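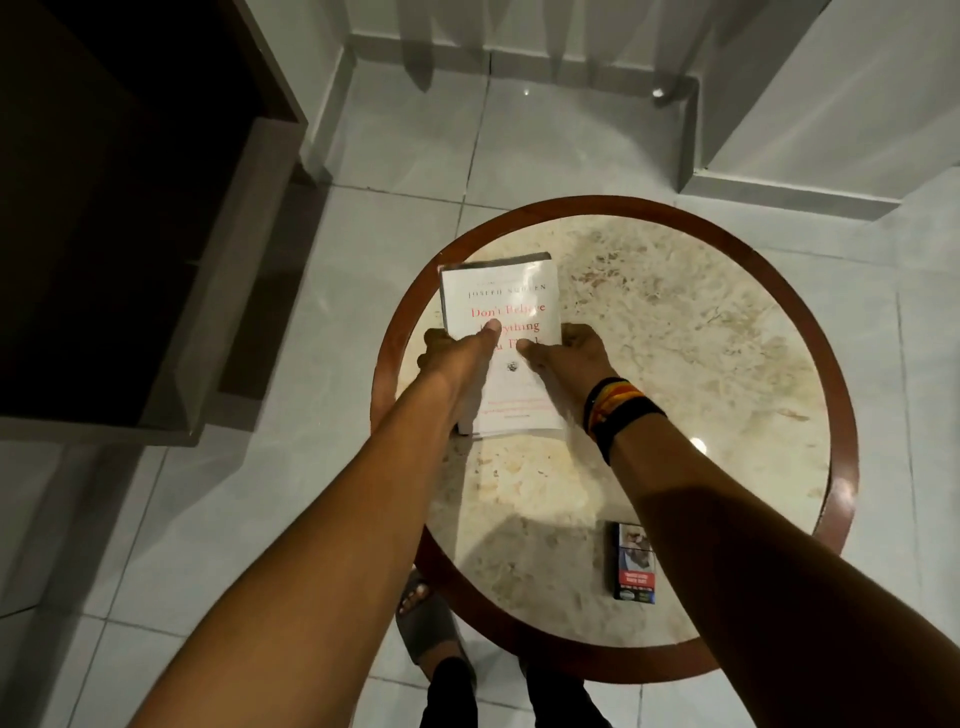 September, abends

Heute war der erste Tag, an dem die neue Packstraße ganz ohne uns gelaufen ist. Zwei Stunden am Vormittag, zum Testen, und wir standen daneben. Ich hatte mir vorgestellt, dass es lauter wäre. Es ist leiser als vorher, man hört die Saugnäpfe, wenn sie die Bücher ansetzen, und danach das Band. Früher lief bei uns das Radio, das haben sie während der Abnahme ausgestellt und am Nachmittag hat es niemand wieder angemacht.

Ich schreibe das jetzt auf, solange ich es noch in der Reihenfolge weiß.

Um sechs Uhr Schichtbeginn, Besprechung am Tor 2. Der Techniker von Mirura hat erklärt, was die Anlage kann und was nicht. Sie nimmt Bücher vom Stapel, liest den Strichcode, legt sie in den Karton, klebt zu. Taschenbücher gehen gut. Bei Büchern mit losem Umschlag rutscht der Sauger, die kommen weiter zu uns. Ebenso alles, was verbogen ist oder eine Ecke hat. Dafür gibt es jetzt einen eigenen Platz, Klärplatz heißt der. Ab nächster Woche sitze ich da.

Ich habe elf Jahre lang gepackt. Buch mit beiden Händen flach hinlegen, einmal drüberstreichen, ob der Umschlag glatt ist, drehen, Rückseite, in den Karton. Das macht man irgendwann, ohne hinzusehen. Am Klärplatz ist es anders. Ich bekomme ein Buch, das die Maschine nicht wollte, und muss am Bildschirm eintragen, warum. Fünf Gründe stehen zur Auswahl. Heute hatte ich zur Probe eins, bei dem gar nichts war. Ich habe es dreimal umgedreht. Sauber, gerade, Code lesbar. Unter den fünf Gründen gab es keinen dafür, also habe ich »Sonstiges« genommen. Der Techniker hat gesagt, das sei richtig, aus »Sonstiges« lerne man am meisten. Wer da lernt, hat er nicht gesagt.

Bis zur Mittagspause hat die Anlage 383 Sendungen gemacht. Die Zahl stand groß auf der Anzeige über dem Band, für alle sichtbar. Unsere eigenen Zahlen hingen früher nur im Büro, und man musste fragen. Ich weiß noch nicht, ob ich das besser finde. Auf der Anzeige steht in einer zweiten Zeile auch, was am Klärplatz liegt und wie lange schon. Das bin dann also ich.

Zweimal ist sie stehen geblieben. Beim ersten Mal hatte sich ein Lieferschein unter den Sauger gezogen. Das hätte jeder von uns mit einem Griff erledigt, aber man darf nicht hineinfassen, bevor das Gitter offen und die Lampe grün ist. Es hat gut zehn Minuten gedauert, bis alles wieder angelaufen war. Beim zweiten Mal war das Klebeband leer. Da haben ein paar gelacht, auch der Techniker.

Am Nachmittag kam jemand von Clirdale aus der Verwaltung und hat gesagt, dass keiner gehen muss. Die befristeten Verträge laufen allerdings zum Jahresende aus und werden nicht verlängert. Das ist beides in demselben Satz gesagt worden. Drei von denen, die das betrifft, standen neben mir am Packtisch. Einer hat gefragt, ob man sich auf die Stellen in der Halle Zultden bewerben kann, und die Antwort war, dass dort im Frühjahr dieselbe Anlage kommt. Danach hat keiner mehr etwas gefragt.

Für uns andere gibt es eine Zulage von 200 im Monat, wenn man die Schulung macht und die Prüfung besteht. Die Unterlagen sind von McKinnon, ein dicker Ordner, die Hälfte über Sicherheit. Ich habe ihn mit nach Hause genommen und schon das erste Kapitel gelesen. Schwer ist es nicht, aber umständlich geschrieben. Alles heißt dort »Bediener«. Der Bediener prüft, der Bediener quittiert.

Was ich gemerkt habe: Meine Schultern tun heute nicht weh. Nach einer normalen Schicht spüre ich ab drei Uhr die rechte, seit Jahren schon, und heute Abend konnte ich die Einkäufe ohne Absetzen hochtragen. Dafür brennen mir die Augen vom Bildschirm. Die Kollegin, die neben mir eingearbeitet wird, hat gesagt, sie hätte lieber die Schulter. Ich glaube, ich nicht.

Geredet haben wir auch weniger. Am Packtisch steht man sich gegenüber, da ergibt sich das von selbst. Die Klärplätze stehen nebeneinander mit Blick zur Wand, und wenn man sich umdreht, blinkt hinter einem schon das nächste Buch. Ich will morgen fragen, ob man die Tische drehen kann — die Kabel wären lang genug, ich habe nachgesehen.

Wecker auf halb fünf. Kapitel zwei lese ich morgen in der Pause, wenn es ruhig bleibt. Handschuhe einpacken, die alten haben am Daumen ein Loch.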